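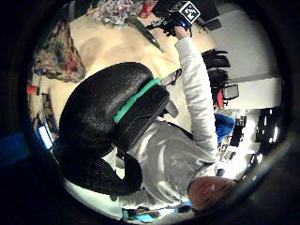 Clearing and Resetting a Shared Table
Student project report, Grastville
8 September 2020

Our project looked at one long cream-colored table in the common room at Sterholm. People leave things on it all day, and by evening it is hard to find a place to sit. We wanted to know if a simple sorting rule would make the table quicker to clear.

The rule had two parts. Anything that belongs to a set goes back with its set first. Everything else goes to one end of the table -- bags and pouches together, small items beside them. We scored each round out of 100, with points taken off for anything left in the wrong place. 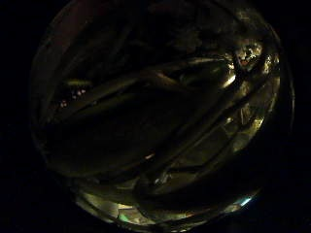

Items on the table

The jigsaw puzzle was the slowest part of the job. Its pieces are easy to push into a heap and slow to pick up, and a heap takes up more room than the red box does. The patterned pouch was simple to move, but people kept setting small things down next to it.

The pink flowers were treated as fixed. We agreed not to shift them unless something was caught under the stems.

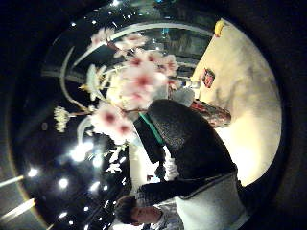 We had first planned to move them to a side shelf, and we dropped that idea after the trial round. Carrying them took two hands and a clear path, and the table looked bare without them.

Results

Our best round took 184 seconds and scored 100. Rounds where we started with the small items were slower, and we usually had to go back for puzzle pieces afterward.

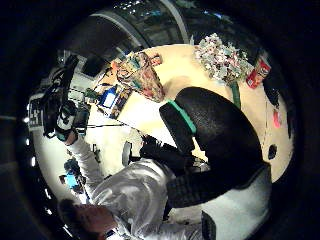 Starting with the puzzle also left a clear stretch of table to work on, so the pouch and the small items could be sorted without stacking them. We would keep that order.

We did not test the rule with people who had never seen it. The group at Tromden has a similar table, and we hope to try it there in November with a printed copy of the rule and a tray for the puzzle.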